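Medir la superficie de un municipio sobre un mapa en papel
Consejos de taller. Texto: Svenja Wyss. Revisado el 27 de septiembre de 2025.

Para obtener el área de un término municipal a partir de una hoja topográfica bastan un escáner plano, papel milimetrado transparente y una mesa nivelada. Los valores que siguen corresponden al municipio de Kastham, hoja a escala 1:25.000. 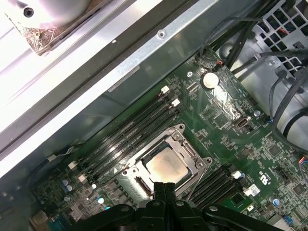
Placa base y procesador en su zócalo. 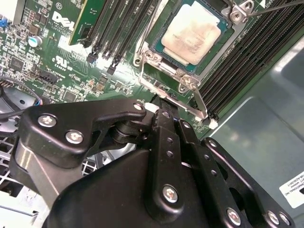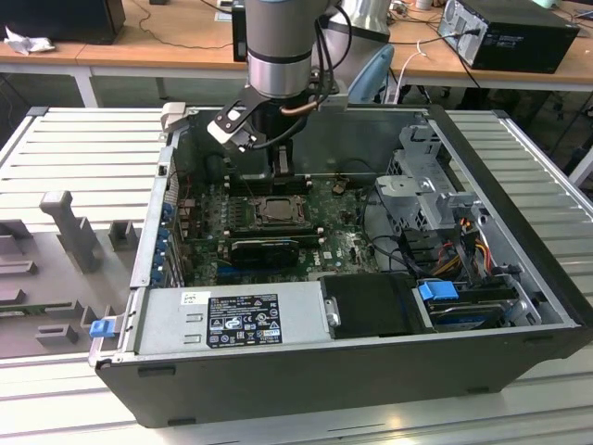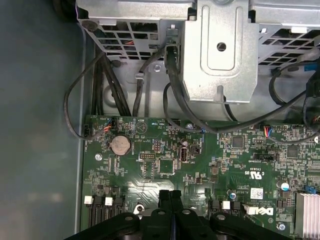

Preparación de la hoja
Desdoble el mapa el día anterior y déjelo bajo un tablero plano. No planche los pliegues: el papel encoge de forma desigual. Compruebe la escala gráfica con una regla metálica; 4 cm deben equivaler a 1 km. Si la diferencia supera medio milímetro, anote el factor de corrección en el margen de la hoja de cálculo.

Escaneado
Resolución de 600 ppp, sin compresión con pérdida. A esta escala, un píxel equivale a 1,06 m sobre el terreno. Si la hoja no cabe en el escáner, deje 3 cm de solape entre pasadas y haga coincidir las cruces de la cuadrícula, nunca los nombres de lugar.

Recuento con milimetrado
1. Fije el milimetrado con cinta de carrocero de baja adherencia.
2. Repase el límite municipal con lápiz 2H.
3. Sume los centímetros cuadrados completos. Cada uno vale 6,25 hectáreas.
4. En los parciales, cuente los milímetros cuadrados; los que corta el límite valen la mitad.

En Kastham el recuento da 389,6 cm², es decir, 2435 hectáreas o 24,35 km².

Láminas de agua
Mida aparte lagos y embalses. El embalse de Gemura ocupa 2 km² dentro del término, el 8,2 % del total. Los cauces dibujados con una sola línea, como el arroyo Tanner, no se descuentan.

Densidad
Indique siempre qué superficie se usa como divisor. Con 1536 habitantes, Kastham tiene 63,1 hab./km² sobre el área total y 68,7 sobre la terrestre. Ferdinand Moser publica solo la segunda cifra en sus fichas comarcales, por lo que no son comparables con las de esta página.

Conservación
Guarde las hojas en plano, en carpeta de cartón sin ácido. Los rotuladores de base alcohólica traspasan el papel en pocas semanas. La próxima revisión, en octubre, incluirá la hoja de Nedovus.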